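Clostelthorpe Neighbours Help Board
Home > Children and Play > Wooden toys

Mixed wooden and yellow blocks for a stacking table -- sizes, cleaning and pen marks

Posted by drastcombe_mum in February
Viewed 3656 times

I help run the stacking table at a toddler and primary drop-in. We have a mixed lot of blocks, mostly plain unpainted wood and some bright yellow ones, and I would like to sort them into something the children can build with properly. They came in two lots and the sizes do not match.

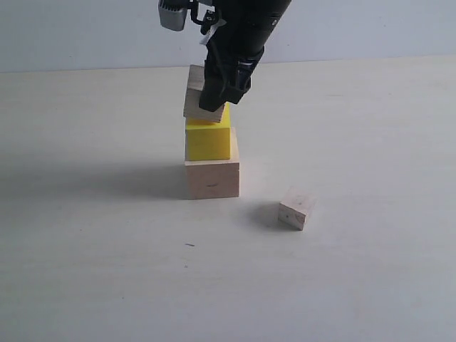
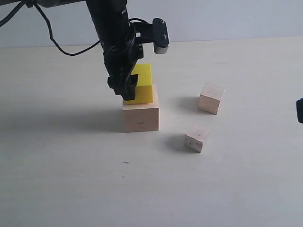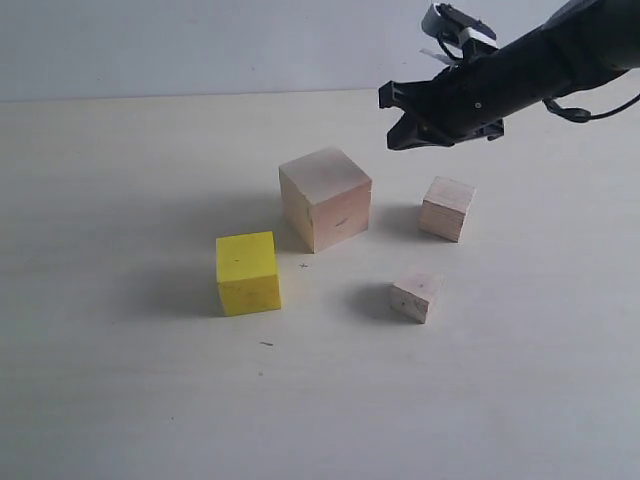
My problems are these.

The yellow ones are smaller than the big wooden ones. When a small one goes at the bottom and a big one on top the whole thing goes over, and the younger children get upset. I don't know whether to split them into separate boxes by size or leave them mixed.

The big wooden cube has a short dark pen mark on one face and I would like to get it off without leaving a pale patch. The wood has no varnish on it as far as I can tell.

I also need to know how to clean bare wood. The yellow ones wipe down well enough with a damp cloth. I have been doing the same to the wooden ones but they feel rough afterwards.

Last thing, is there a sensible order for teaching stacking? We get children from 16 months up to 7 years, and I want one table that works for all of them. The table has a pale smooth top. We can't put a carpet down in that room.

Thanks in advance.

3 replies, sorted by most helpful

benchend
Member, Liem

I make small wooden toys and repair old ones, so I will take the wood questions first.

Pen marks. Do not use water or spirit on bare wood. Ink runs along the grain and you end up with a grey smudge three times the size. Try a clean white pencil rubber first, in case it is only pencil. If that does nothing, use fine sandpaper wrapped round a flat bit of scrap and go with the grain. Do the whole face, not only the mark, or you will have a hollow you can feel and a patch that looks newer than the rest. Brush off the dust and wipe with a dry cloth. If the mark is biro it may have gone in too deep to sand out, and then I would leave it. Taking a lot off one face of a cube makes it a worse cube.

Cleaning. Bare wood feels rough after wiping because water lifts the fibres. Wring the cloth out until it is barely damp, a drop of washing-up liquid in the water, wipe and dry straight away with a towel. Stand the blocks apart on a rack or an old towel until they are properly dry. Never soak them and never put them in the dishwasher. I had a set in for repair that had been through one and every block had split at the end grain.

To get the roughness off, wait until they are fully dry and rub each face lightly with very fine paper. You will only need to do it once or twice. After that the fibres stay down.

You could oil or wax them, but check that what you buy is sold as safe for toys, and let it cure for as long as the tin tells you. Bear in mind that wax makes blocks slide. For stacking I prefer them bare.

Run your thumb along every edge while you have them out. Any sharp corner wants a couple of strokes with the paper at an angle. If paint is flaking on anything, take it off the table until you know what the paint is.

Square matters more than size. Put each block on a flat surface and press the corners one at a time. If it rocks, put it in a different box and use it for something other than towers.

liem_playleader
Member, Liem

I would keep them mixed. A tower going over because the big one was on top is the thing they are there to find out, and the older ones enjoy it.

What does help is having fewer out. Four or five blocks per child is plenty for the little ones. If you tip out the whole box they throw them.

The order I use:

Under twos: give them two blocks, one big and one small. Build it yourself, small on big, and let them knock it down. They will want this many times over before they try it.

Two to three: a big wooden one as the base, and they put a yellow one on it. Let them put it anywhere on the top. They soon find that it is steadier away from the edge.

Three to four: three high. Wood, yellow, wood is good because the colours make it easy to say which comes next. The top wooden piece needs to be a small one -- if you only have big ones, stop at two high or use another yellow.

Four to five: oblong blocks as well as cubes. Stand one on its end, then lay it on its side, and ask which way is harder to knock down. They all say it differently but they get it.

Older than that: build one behind a book and describe it to a partner, who has to make the same thing. It keeps a pair busy for a good twenty minutes and you need nothing extra.

For under threes, check everything in both boxes for choking size. Anything doubtful goes in the older children's box with a lid on it.

A smooth table is fine for building but noisy when things fall. A thin sheet of felt pulled tight and clipped under the edge takes the noise down. If it wrinkles, take it off again, as nothing will stand on it.

tins_and_lids
New member

We got ours from Wamel, they do a tub of mixed ones, can't remember the price. Ours were all the same size though so not much help with yours. We just wipe them.

drastcombe_mum
Original poster

Thank you, very useful. I tried the rubber first and it made no difference, so I will sand the whole face at the weekend. No more wet cloths on the wooden ones.

I am going to keep the sizes mixed but put fewer out, and have a lidded box for the over threes. Does anyone know if the felt can go in a washing machine?

liem_playleader
Member, Liem

Ours shrank at 40. Cold hand wash and dry it flat.

This topic has been open for more than 1000 hours without a new reply. Start a new topic if you have a different query.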